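Draltgate Forums > Home Office > Screens and Lighting

Thread: Eyes tired in the evening, is it the monitor or the room?

sw_kang
I hope this is the correct section. I work from home in Kellstead, mostly with text, but in the evening I also look at pictures and watch films on the same screen. Since I moved my desk in April my eyes are very tired after dinner. In the morning I have no problem at all.

The monitor is a Dimska, bought used, so I have no manual. The specification on the sticker says 300 cd/m2. I keep the brightness where the previous owner left it, which is high. The desk now faces a white wall and the only lamp is on the ceiling behind me.

My question is simple. Should I spend money on a better monitor, or on a better lamp? I cannot do both this year.

Regards,
Sang-wook Kang

pelmet
Neither, yet. Turn the brightness down first. It costs nothing. Most people leave the screen as it came out of the box, and that setting is meant for a bright shop.

Hold a sheet of white paper beside the screen and open an empty document. If the screen looks like a lamp next to the paper, it is too bright for that room.

greywether
I would say lamp. A ceiling light behind you is the worst position there is. It reflects in the screen and it puts your own shadow on the desk. I had this for years and I blamed my glasses.

sw_kang
Thank you both. I did the paper test on Tuesday evening. The screen was clearly brighter than the paper, so I have reduced it by a lot. Text is more pleasant now.

But a new problem came. Dark pictures have become difficult. In a film at night I see only faces and then a kind of fog. Everything which is nearly black becomes one colour. When I raise the brightness again, the fog is still there, only lighter. So I do not think brightness is the answer for this part.

pelmet
Fog at both settings usually means the black level and not the brightness. How is it connected? If it is HDMI, look in the graphics settings for something called output range or dynamic range. There are two choices, limited and full. In limited range black is sent as 16 and not as zero. If the computer sends limited and the monitor expects full, every black becomes a dark grey.

If it is the other way round, the dark greys are crushed together into black. From your description I can't tell which one you have.

hobnail_2
Before he changes six settings at once, can we agree he should change one and then look? Last time somebody asked this here, the poor man had to reset the whole computer.

sw_kang
It is HDMI, yes. I found the menu and it was on limited. I changed it to full and the grey fog went away. I am surprised that such a small menu has such an effect.

I have collected several dark pictures in a folder and I look at them with the ceiling light on, then with it off.

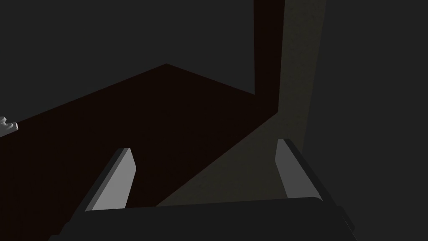
Computer render. Mostly dark, with a light grey face on the left side.

With the light off I can follow the very dark grey parts quite well on my screen. With the light on, I mostly see the reflection of the lamp, and the darkest parts are lost. It is the same with the other pictures in the folder. So perhaps greywether was right about the room.

greywether
I was! Buy the lamp.

pelmet
He was half right. The range setting was a real fault and no lamp would have cured it. But yes, now it is the room.

On my screen I get a faint lighter edge along the top of the big dark shape, for what it's worth. If you can see that too, with the light off, I would stop touching the settings.

sw_kang
Yes, I can see this edge. Then I leave the settings alone.

About the lamp. I have seen the Noh desk lamp recommended in an older thread here. It can be had in a warm version, 3000 K, and a cooler one. Which one is better for the evening? And where do I put it? The desk is not deep and I do not want it to stand in front of the books.

lorimer_q
Warm for evenings, without question. Cold light after eight o'clock keeps me awake until one. I have the Noh with the clamp and it takes almost no space. The arm is a little stiff and the switch is on the cable, where you will not find it in the dark.

pelmet
I disagree about warm "without question". If he is judging colours in pictures, a warm lamp beside a cool screen makes the screen look blue. For text and films it does not matter. For anything where colour is important, I would take the cooler one, or at least set the screen a bit warmer to match.

lorimer_q
He did not say he edits photos. He said films and tired eyes. There is no need to build a laboratory.

pelmet
He said he looks at pictures in the evening. But fine.

hobnail_2
Can I put in a word for the cheap solution. Put any small lamp behind the monitor, pointing at the wall. His wall is white already. The wall becomes softly bright, nothing is reflected, and the eyes do not have to jump between a bright rectangle and a black room. I did it with a bedside lamp from a charity shop.

greywether
That is good for films but it gives you no light for paper. I still write by hand and I need to see the page.

sw_kang
I must say I do not edit photographs, I only look. I also do not write much by hand, perhaps a shopping list.

So I borrowed the small lamp from our bedroom and put it behind the monitor, as hobnail_2 says. My wife wants it back, but for the moment it is a success. I worked until ten with the ceiling light off and my eyes were normal.

I think I will order the warm Noh with the clamp and fix it to the back edge of the desk, turned to the wall. When I need light on the paper I can turn the arm round.

lorimer_q
Check the thickness of your desk before ordering. The clamp does not open very wide, and mine only just went on.

sw_kang
Thank you, I will measure tonight. There is a metal bar under the back edge which I had forgotten completely.

hobnail_2
If the bar is in the way, a shelf bracket on the wall will hold a clamp just as well. Let us know which way you go.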